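Black jeans keep fading, what am I doing wrong?

Posted by Pouran Bahrami

Hi all! I bought two pairs of black jeans in May and one of them is already the color of a sidewalk. I wash on warm with whatever else is dark, regular powder, then the dryer on high (I know, I know). The other pair I've barely worn and I'd love to keep it black. Do I need special detergent? My sister swears by vinegar but she also swears by a lot of things.

Eduardo Figueiredo

cold water. done

Rajeshwari Gounder

Cold is right, but there's more you can do! I've had one pair going since I moved to Wurnside and they still pass for new in a dim restaurant – so here's my routine.
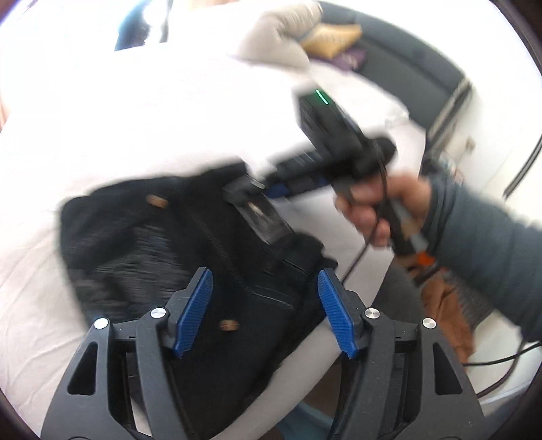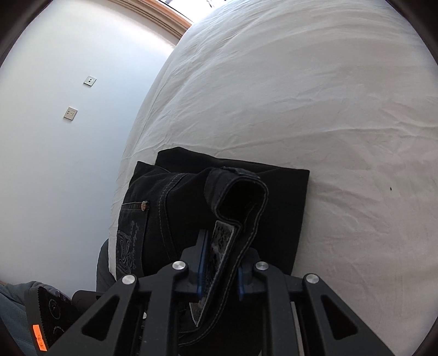 Most of the fading comes from rubbing, so turn them inside out, zip them up and keep the load small. I use a liquid made for darks, the 24 oz bottle from Rostami, and the shortest cold cycle my machine has, 20 minutes. Skip the dryer completely. Before the first wash I'd also be careful where you put them down, and a white sheet like the one on the bed there is the last place I'd leave new black denim overnight, especially if it's damp. I ruined a pillowcase that way and it never came back, not even with bleach. Hang them by the waistband in the shade, because sun will fade them faster than any washer.

Vinegar never did much for me, but a half cup in the rinse won't hurt anything. And wash them less! Mine go in when they smell or when I've spilled something on them.

Azadeh Nazari

Agree with Rajeshwari except on the vinegar, I stopped when my machine's rubber seal started looking rough. For the pair that's already gray, try a box of black dye. You'll want 100% cotton or close to it, stretchy ones come out kind of patchy. Wear gloves, my thumbs were purple for two days.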